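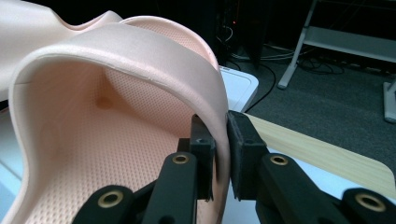
*Pale pink, with fine perforations on the inner side.*

# Sturkard Footwear Rack

The Sturkard is a wall-mounted rack for shoes that get wet or dirty: slides, clogs, water shoes, garden shoes, gym sneakers. It is made of powder-coated steel rod on a folded steel back rail. There is no solid shelf, so water runs off and air gets in under the sole.

It is 28 inches wide and 10 inches deep. That depth takes most adult footwear with the heel against the wall and a little of the toe hanging over. Tall boots fit only on the top tier, or on the lower one if you leave the top one off.

## What it's for

We make the Sturkard for mudrooms, laundry rooms, pool changing areas and the space just inside a back door. It was first drawn up for a swim school that wanted shoes off the floor so the floor could be mopped at night. The version we sell now is the same rack with a rounded front rod and a thicker back rail.

It is not meant for outdoor use. The coating handles splashes and damp air well, but standing water and road salt will get into any scratch sooner or later. If you need a rack for an open porch, the stainless version is made to order. Email us for a quote.

## Soft shoes and foam shoes

Most complaints about rod racks come from people who keep foam shoes on them. Foam takes a set. Leave a soft sole resting on two thin rods all winter and it will come out with two grooves across the bottom. The Sturkard has closer rods than our old rack and the rods are thicker, which spreads the load. For everyday shoes that's enough. For a pair you put away in the fall and don't touch until May, lay them flat in a drawer or a box.

A few other points that come up:

- Don't stack foam shoes under heavy ones. The strap will flatten and it can take days to spring back, if it does.
- Keep foam away from heaters and out of parked cars. Some foams shrink with heat, and a shrunken shoe can't be stretched back.
- Wash with dish soap and a soft brush. Skip the dishwasher and the dryer.
- Textured footbeds hold soap. Rinse longer than you think you need to, then stand the shoes on their sides.
- Light colors pick up dye from new jeans and dark bath mats. A paste of baking soda helps with fresh marks and does very little for old ones.

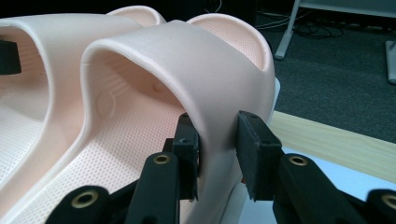 Drying is mostly a matter of air. A shoe on a tile floor traps water between the sole and the tile, and that's where the smell starts. Raise it even a little and it dries much faster. If the room has no window, run the fan for a while after the last shower. A rack can't fix a room that never dries out.

If you rinse shoes often, add the Stendska drip tray. It hangs from the lower tier on its own clips and lifts straight out for emptying. It does not drain by itself. Wipe it out once a week or it will leave a line of scale that needs vinegar.

## Specifications

| | |
|---|---|
| Width | 28 in |
| Depth | 10 in |
| Tiers | 2 |
| Material | Steel rod, folded steel rail |
| Finish | Powder coat, matte |
| Colors | White, slate, clay |
| Mounting | Wall, screws through back rail |
| Warranty | 2 years |

The white is a warm white. It will look slightly cream next to bright white tile, and we'd suggest asking for a finish chip before you order if the match matters to you. Clay is a brownish orange. Slate hides scuffs best.

## Installing it

You need a drill, a level, a pencil and a stud finder. Screws are in the box. So are plastic anchors, but use them only where you can't reach a stud on one side. We don't recommend hanging the rack on anchors alone — wet boots weigh more than people expect.

1. Hold the back rail where you want it and mark a level line along the top.
2. Find the studs and mark where they cross the line.
3. Drill pilot holes through the slots in the rail.
4. Drive the screws most of the way, check the level again, then tighten.
5. Hook the tiers onto the rail and push down until they seat.

On tile, start the holes with a tile bit at low speed and no hammer setting. Put a dab of silicone behind each screw so water can't get into the wall. Leave enough room under the lower tier for a mop head.

If the rack rattles after it is up, one of the tiers isn't fully seated. Lift it off and press it back on from the middle.

## Works with

**Stendska drip tray.** Described above. Same three colors.

**Rusu hook rail.** A plain rail with fixed hooks, the same width as the rack, for towels and swim bags. Hang it well above the Sturkard so towels don't drag on the shoes.

**Irnen bench.** A low slatted bench that stands in front of the rack or beside it. The slats are oiled ash and need fresh oil once a year. Sand lightly with 600 grit first and wipe off the dust.
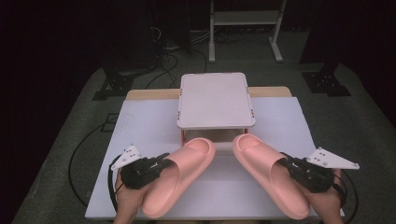
*Thick-soled foam slides in salmon pink, with a single broad strap.*

## Care and spare parts

Wipe the rack down with warm water and a mild cleaner. Avoid bleach sprays and scouring pads. If the coating chips, touch it up soon — a small bottle of matching paint is available for each color.

Spare tiers, clips and screw packs are kept in stock. Racks sold before the back rail was changed use a different clip, with a square shoulder in place of a round one. Look at the underside of the tier before ordering. If you can't tell, send us a photo.

## Shipping and returns

The rack ships flat in one box. Returns are accepted on unused racks in the original packing. Made-to-order stainless racks can't be returned unless they arrive damaged.

Questions about fit or mounting go to Ifeanyi Oyelaran in customer support. Include the wall type and the width of the space you have.

Page updated 26 August 2021. Clay is back in stock.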